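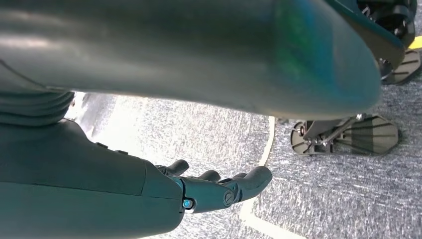
Prepared by Lensa Moges, Technical Documentation, Skistasora
Reviewed by Shahab Ebrahimi and Jaanus Paulauskas
Applies to: Wiria document scanner, floor-standing model
Revised December 23, 2024

Section 7. Installing and Setting Up the Scanner

This section covers placing the Wiria scanner in a reading room or records office, connecting it to power and to the network, and making the first test scan. Loading of bound volumes is covered in Section 8. Staff who will only operate the scanner do not need to read this section.

The work should be done by two people. The base unit is heavy and must not be lifted by one person or carried up stairs without a hand truck.

7.1 Before You Begin

Confirm that the following items were delivered with the scanner:

Base unit with glass bed
Upper lamp column, in its own carton
Book cradle and two cradle pads
Power cord
Network cable
Calibration card in a paper sleeve
Key for the rear service door

Do not remove the calibration card from its sleeve until you reach step 4 of 7.5. Fingerprints on the card affect color readings. If the card is bent or marked, request a replacement from the Grarholm parts desk and stop after 7.4.

Keep the cartons and foam blocks until the test scan has been accepted. Returns are not accepted in other packing.

7.2 Choosing a Location

The scanner needs a level floor and a wall outlet that is not shared with a heater, copier, or refrigerator. Leave 600 mm of clear space behind the unit so that the service door can open fully. Leave 1000 mm in front for the operator.

Do not place the scanner under a skylight or facing an unshaded window. Daylight on the glass bed causes pale bands along one side of the scanned page, and these cannot be corrected afterward in the software.

NOTE: Carpet is acceptable if it is low and firmly fixed. On thick carpet, place the leveling board (ordered separately) under all four feet.

Rooms in older buildings should be checked for floor vibration. Place a glass of water on the floor at the chosen spot and watch the surface while another person walks past. If ripples are visible, choose a spot nearer to a supporting wall. Remove the glass before bringing in the scanner.

7.3 Assembling the Unit

1. Place the base unit in its final position with the service door toward the wall.

2. Turn each foot clockwise by hand until it touches the floor. Use the bubble level set into the front rail to adjust the height, beginning with the front pair.

3. Remove the orange shipping strap from the carriage. Pull it straight out toward you.

CAUTION: Do not connect power while the shipping strap is in place. The carriage motor will be damaged, and this damage is not covered by the warranty.

4. Lift the lamp column from its carton by the metal collar. Do not lift it by the lamp housing.

5. Lower the column into the socket at the rear of the base. The flat side of the collar faces the operator. When the column is seated, the collar rests against the base with no gap.

6. Tighten the two collar screws evenly, a half turn at a time. Finger pressure on the driver is enough.

7. Connect the short gray lead from the column to the matching port inside the service door. The plug fits in one direction only.

8. Set the book cradle on its rails and slide it from end to end. It should move freely. If it catches, lift it out, check that no foam remains in the rails, and set it back.

7.4 Connecting Power and Network

1. Make sure the main switch, inside the service door, is off.

2. Connect the power cord to the scanner first and then to the wall outlet. Do not use an extension cord.

3. Connect the network cable. Wireless operation is not supported on this model.

4. Close and lock the service door. The scanner will not start with the door unlocked.

5. Press the green button on the front rail. The panel shows the start screen after a short delay, and the lamps come on at low brightness.

6. Choose a language and press Continue.

7. When asked for a storage location, enter the address given to you by your network office. Sites that use the Jemal records system should select Jemal from the list and enter the site code in capital letters.

NOTE: If the panel shows "No storage found," check the site code before calling for support. The letter O and the number zero are often confused.

CAUTION: The lamp housing becomes hot during use. Allow it to cool fully before cleaning the lamp cover or moving the column.

7.5 Calibrating and Making a Test Scan

Allow the lamps to warm up until the panel shows Ready. Calibration carried out on cold lamps will have to be repeated.

1. Turn off desk lamps within reach of the scanner and lower the window shades.

2. Wipe the glass bed with the dry cloth only. Liquid cleaners are described in Section 8 and should not be used at this stage.

3. Select Setup, then Calibrate.

4. Remove the calibration card from its sleeve, holding it by the edges, and lay it face down in the corner marked with an arrow.

5. Close the cover gently and press Start. Do not lean on the rail while the carriage is moving.

6. When the panel shows Complete, return the card to its sleeve and store it inside the service door.

7. Place a printed page on the glass, select Test, and press Start.

8. Open the test file at a workstation and compare it with the page. Text should be sharp to all four edges, and blank areas should be even in tone.

If the test scan is soft on one side only, the base is not level. Return to step 2 of 7.3. If it is soft throughout, check that the cover closed fully.

7.6 Recording the Installation

Complete the installation form supplied with the scanner and have it signed by both installers. Write the serial number exactly as it appears on the plate inside the service door, including the hyphen. Keep one copy with the service key and send the other to Nahom Tekleab, Installation Records, Skistasora.

The warranty period begins on the date the form is signed. Scanners installed before May are entered in the current service year, and all others in the year that follows. Questions about service years should be directed to Gebremedhin Chala at the Grarholm office.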